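Ploltine Chopsticks: data card

Version 7, maintained by Henk De Bruijn at the Gresville bench. If you came for the dishwashing set, wrong folder, and good luck to you.

Summary

Ploltine Chopsticks is a set of hand-guided demonstrations for picking chopsticks up off a table and putting them in a basket. A person holds a gripper tool, does the job with it, and the tool records what it saw and how far its jaws were open. No robot takes part until much later, when one is asked to do the same thing and usually declines.

Demonstrations: 1664
Held out for testing: 423
Task variants: 15
Sites: kitchens and one bench
Format: one folder per demonstration, video plus a jaw-width and pose log

Why chopsticks

They are thin, they roll, they like company, and a policy that has only ever picked up mugs treats them as a rumor. Our first model, trained on the Bajwa block-stacking set, closed its jaws a finger's width above the table with total confidence. We kept the recording and play it for visitors.

The instruction text for most variants is some form of "put the chopsticks in the basket." Three of the variants say "put one chopstick in the basket," and the policy is expected to know the difference. You may form your own expectations.

What the operator does

Start with the tool raised and the jaws open. Come in over the stick, straddle it, close. Wait a beat before lifting. Operators hate the beat. They are fast with chopsticks and want everyone to know it, but without it the log shows the jaws closing and the hand rising in the same instant, and the model learns to do both at once and leave the stick where it was.
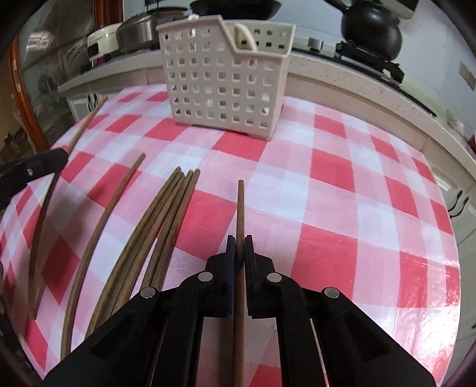

Sticks that lie tight against each other are the hard part. A person will happily nudge one loose with the side of a jaw and never remember doing it. Leave the nudges in. Versions 1 through 4 had them trimmed as "operator error," and the policy trained on those versions would hover over a bundle like a man choosing a melon.

If two sticks come up together, carry on to the basket and finish. Mark the episode "double" in the notes file. Doubles are kept in training for the plural variants and dropped for the singular ones. Please spell it "double." We have found "dbl," "two!!" and, once, "oops."

Known problems

Tablecloths. Some are shiny, and glare comes and goes as the tool tilts. Henk considers this a feature. The pose tracker does not share his view, and episodes where tracking was lost are flagged in the notes.

Lens curve. Video is stored as the wide lens gives it, straight lines bent and all. Straighten it if you like, but then do it at run time too. We once forgot the second half of that sentence and lost a Tuesday.

Basket depth. From a low approach, the operator often can't see the bottom and simply lets go. Drop heights vary accordingly.

Handedness. Nearly everyone who recorded was right-handed. Mirroring the video looks like a cheap fix until you remember the pose log, which has to be mirrored as well. The script called flip_all does only the first. It will be repaired or deleted, whichever comes up first.

Teleoperated episodes

A small folder named arketti holds episodes recorded by driving the Arketti arm remotely from the next room. They are slow, careful and a bit sad. Mixing them in helped with placing and hurt with picking, so they are off by default. To include them, set use_remote to true in the config and lower your hopes for the grasp.

Not suitable for

Forks. Eating. Any claim that a robot can "clear a table," which we have now seen on two slides that cite this set.

Changes in version 7

Fixed the jaw-width offset on the second tool. Renamed the variant formerly called misc. Removed duplicate episodes from the December upload. Test split is unchanged, so numbers from version 6 can still be compared, if yours were good enough that you want to.

Questions go to Henk. Attach the episode folder name or he will ask you for it.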